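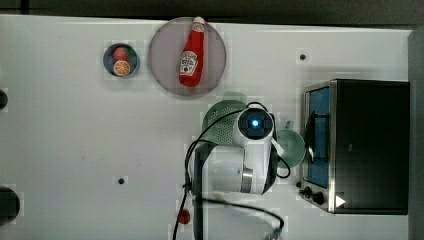
Photo: Beatriz Carrilho / Skallevar

Open day floor check, kitchen table demo
Site: Getolthorpe, hall 2
Date: Sun 2 November
Checked by: Madalena Bastos
Result: pass with two items to close

1. Arm and mounting
Base bolts torqued and marked. OK
Speed limit set to 300 mm/s for visitor hours. OK
Comment: Was left at the workshop setting after August. Put the limit in the startup file so it loads every time.

2. Cables
No pinch or rub marks on the gripper cables. OK
Slack checked through full reach. See comment
Comment: The black loops on both sides of the arm hang wide. Clip the left one before doors open - it should not be able to catch a bowl or the colander.

3. Tabletop
Surface wiped down. Not done
Comment: Faint smudges on the white top. Wipe again at lunch.
Props match the Estora task list. OK
Comment: Strawberry and orange slice start in the navy bowl, ketchup bottle on the gray plate. Reset to this after every run. The bottle tip sticks out past the plate, and that is fine for the pick.
Toy toaster oven: door handle and knobs tight. OK

4. Visitors
Barrier line 1,090 mm from table edge. OK
Group size held to 30. OK
Small play food kept out of reach of young children. OK
Comment: Hand pieces out only with a Skallevar host at the table.

5. Emergency stop
Both buttons tested with arm moving. OK
Host knows restart steps. OK
Comment: Cardoso key stays with the host - not in the drawer.

Open items: left cable clip, tabletop wipe. B. Carrilho to sign off both.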